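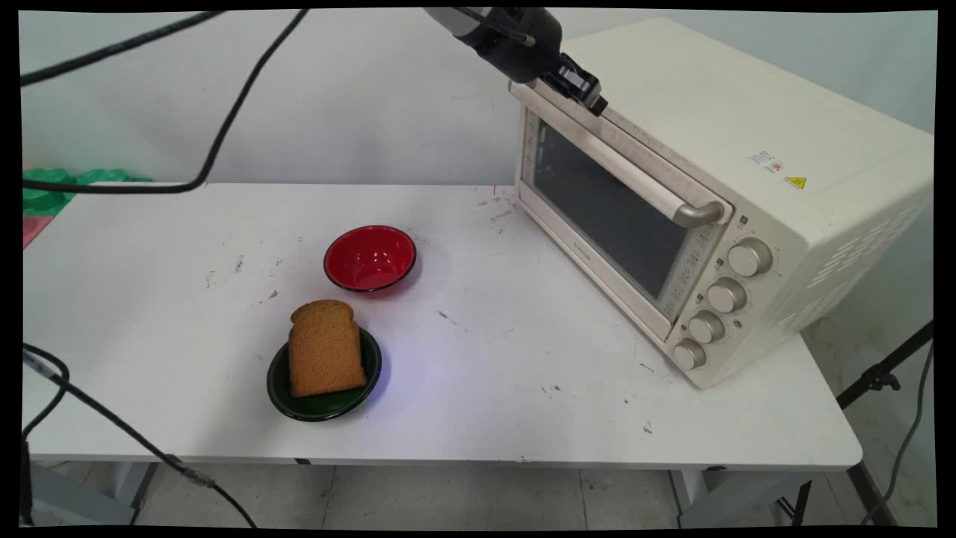

trerkgate_tom
Who else watched Harkis last night?? Best quiz final in years, I was shouting at the telly. Venter on 144, the champion on 139, one question left, and it's the breakfast round — name the French term for twice-baked bread! I had a slice of brown bread on a green dish next to the toaster oven, same as in the photo, and I still said brioche.

quizzy_mags
Biscotte! I got it before the buzzer (rare for me, so let me enjoy it). Loved how calm Venter was all the way through. I'd have gone to pieces.

Pylyp Ostapchuk
Great final, but the champion was robbed on the rivers question. She plainly said the right name, just with the stress in the wrong place. Give her those points and it's a different game.

trerkgate_tom
Oh come on, I played it back and she said a different vowel altogether!

Pylyp Ostapchuk
I played it back as well. We'll have to disagree, and I'd still watch the pair of them again tomorrow.

willthorpe_wanderer
With Pylyp on this one. They let a far worse one through in the February heats, when that chap got to 166. Cracking heat though — my favourite of the series.

quizzy_mags
166! I'd forgotten that. Does anyone know if applications are open yet? I've filled in the form twice and never sent it.

willthorpe_wanderer
Yes, open now. Send it this time, Mags!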